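An afternoon at the Skiterell open house: five fingers, a lot of dish soap, and some questions

Posted in Visits
Filed under: packing, handling, automation

I have been to enough of these to know the routine. You sign in, you get a lanyard and a tote bag, and somebody shows you a slide with a line going up and to the right. The Skiterell open house in August started exactly that way. The slide said the company's two-armed setup, which they call Skotier, would be "ready for the back of the warehouse" soon. There was no year on the slide. I looked.

I went because a friend who runs a small repacking business asked me to. She takes in household goods by the case, breaks them down, and sends them out again in mixed bags. It is dull work on the wrists and she has trouble keeping people past the spring. She had read that robot hands were finally good enough for bottles, and she wanted someone with no stake in it to go and look.

The tour group was 24 people, split in two. Mine was led by Amparo Betancur, who runs the demonstrations and was a better guide than the slides deserved. She skipped the lobby video and took us straight to the handling room, a plain carpeted space with a work table under a green mat and a desk behind it full of cables. The job that afternoon was bottles of dish soap and bags. If you have ever packed bottles you know why they chose it. They are slick, they roll, and the weight moves around inside.
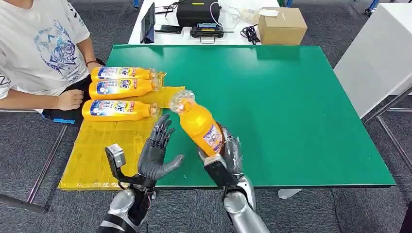
Betancur told us each station gets 2000 practice runs before the company will quote a customer anything. I asked what counted as a run. She said one pick and one place, and that a drop counts as a run too. I appreciated the straight answer, but it does change what the number means. Two thousand attempts at moving one bottle is a slow week for a person at my friend's shop.

My next question was about the hands. Why five fingers? Most of the packing lines I have visited get by with suction cups or a two-sided clamp, and they are cheap to fix when they break. Betancur's answer was that suction cups hate film and crinkly bags, and that a customer with mixed goods does not want to swap tools all day. That is fair as far as it goes. A five-fingered hand also has a lot more joints to wear out, and when I asked how long a hand lasts before it needs service, I was told the figures were still being gathered. I wrote that down with a question mark next to it.

Jinfeng Deng, who works on the control software, took over for the second half. He was quieter and I got more out of him. He said picking up a single bottle is mostly a solved problem for them. The trouble comes when several lie side by side, touching, and the fingers have to get around one without shoving the next. Plastic film makes it worse, he said, since it shines, it changes shape every time it is touched, and the software has a hard time deciding where the bottle stops and the wrap starts. I have never heard that admitted in a sales presentation, and I would have liked it on a slide.

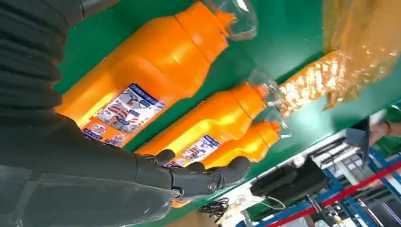 The robot's hand against the orange bottles, with clear film around their necks.

Someone in our group asked about speed. The target is 12 bottles a minute. The rate on the day was not given, and I did not time it, so I will leave that alone. Deng did say the cycle is set slow for visitors. Every company says this. I would love to go to one open house where they run it at the speed they plan to bill for.

Then there was the success rate. The handout says 85 percent on mixed bottles. I asked whether that was 85 percent without a person stepping in, and there was a short talk between the two of them before the answer came back that it depends on the test. For my friend's purposes, a machine that needs help with 15 out of every hundred still needs someone close by, and that someone has to be paid. The handout does not have a line for that person.

We finished with coffee and a pitch for Skadudex, the subscription that goes with the arms. It covers software updates and remote support. It does not cover the hands. A man from a distributor called Tang asked whether the system could be bought outright, and was told that a conversation could be had.

What would I tell a small packer? Go and see it, by all means. Betancur and Deng answer what they are asked, and the problem they are working on is a real one. Bring your own bottles, though, and your own worst bags, and ask if they will put those on the table. I asked if my friend could do that. They said yes, in principle, once the next round of testing is done, and took her email address.

She has not heard from them yet. I will add a note to this page when she does.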